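Saltholm Teach Handle

The Saltholm is a hand-held leader for recording tasks on a two-finger robot gripper. The operator holds the handle, the arm follows, and every motion is saved along with the wrist camera view. It can also be switched to free-drive, so the arm is moved directly by hand.

Most buyers use it for table work such as setting out dishes, stacking, sorting and simple food assembly. A sandwich task is usually taught one layer at a time, with lettuce on bread as an early step. 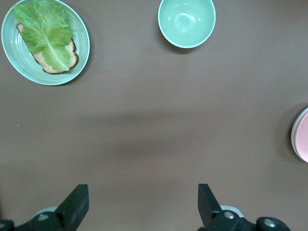
Page last changed: March 22, 2023

The handle weighs 249 grams and runs for 8 hours on a charge. Finger opening follows the trigger, so a light squeeze gives a partial close. Soft items need a slow trigger setting, which is found under Grip in the Sunell software.

In the box: handle, charging dock, wrist camera cable, two spare trigger springs. The gripper and arm are sold separately.

Plan on over 14 recordings per step before trying playback. Move the dishes a little between recordings.

Orders ship from Vetedcombe within 18 days. For questions about mounting brackets, write to Ashraful Sultana in product support.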